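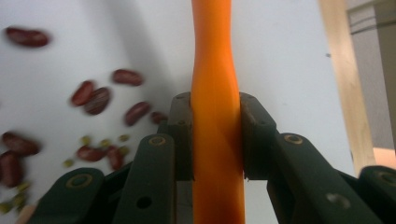
Fig. 1. Hand-held gripper closed on the long orange piece, with kidney beans and mung beans on the white surface beside it.

Week 3 – Collecting examples by hand

Right, last week was all about what a policy does with its examples once it has them. I promised we'd get to where the examples come from, and that's what these notes cover. Bring them to the lab in printed form if you can, as the screens by the benches are always full of something else.

We'll be using the Jatus hand-held grippers. You squeeze the handle, the fingers close, and the camera on the tool records what the fingers are up to. No arm involved at this stage! The arm comes later, when we find out whether anything you showed it made sense. I like starting this way because you feel the mistakes in your own wrist, and you get through far more attempts than you would by steering an arm with a joystick (anyone who did the Vorkia exercise last term will know what I mean).

What counts as one example

One example is one go at one task, from the moment the tool starts moving towards the thing until the fingers are open again and clear of it. If you stop to chat halfway through, bin it. If you drop something and pick it up again smoothly, keep it and tick the "recovery" box on the sheet. I used to throw all of those out, and the arm we trained that year had no idea what to do after a fumble. It just carried on to the bowl with empty fingers, very confidently.

Look at Fig. 1 again for a moment. The pads have the orange piece squeezed between them from both sides, and the beans off to the left are in the view as well. Some of them are blurred. Blur is fine in small doses, but if every picture in your recording looks like that then you're moving too fast. Slow down near the grasp. You can be quicker in between.

The beans matter for another reason. A learner doesn't know which bits of the view you care about. If a patch of beans always sits to the left when you pick up something long, it may well decide that beans on the left mean "close now". So shuffle things between goes – move the small stuff, turn the long stuff, come in from the other side. It feels like a waste of time, and it's the part people skip.

How many, and how to split them

The class target is 2,000 examples across all the groups. Work in sets of 9 and then swap over, so that each set has one person's habits in it and the next set has someone else's. Put your initials on every set. Killian Roussel will be merging the recordings on the Briggs machine, and he can't guess whose is whose.

Hold back 2 sets per group and don't train on them. Pick which ones before you've looked at any results, please. I do check.

Before you start recording

Wipe the lens.
Open and close the fingers fully, three times, so we can find the limits afterwards.
Check that both pads are screwed down tight. A wobbly pad gives you a slightly different grip each time and it's miserable to spot later.
Say the task name out loud, then begin.

Things to think about for the seminar

Suppose your group always grips a long object near its middle. What would you expect the arm to do when the middle is out of reach? How would you change the next set to help it?

Kidney beans and mung beans differ in size as well as colour. If you wanted the learner to sort them, which of those two do you think it would pick up on, and how could you test your hunch without recording a whole new batch?

Reading is chapter 2 of the Todilby workbook, up to the bit on labelling. The maths at the end of that chapter can wait until after the May break. Recordings go in the shared folder by 5 pm on the day of your lab, along with a photo of your sheet.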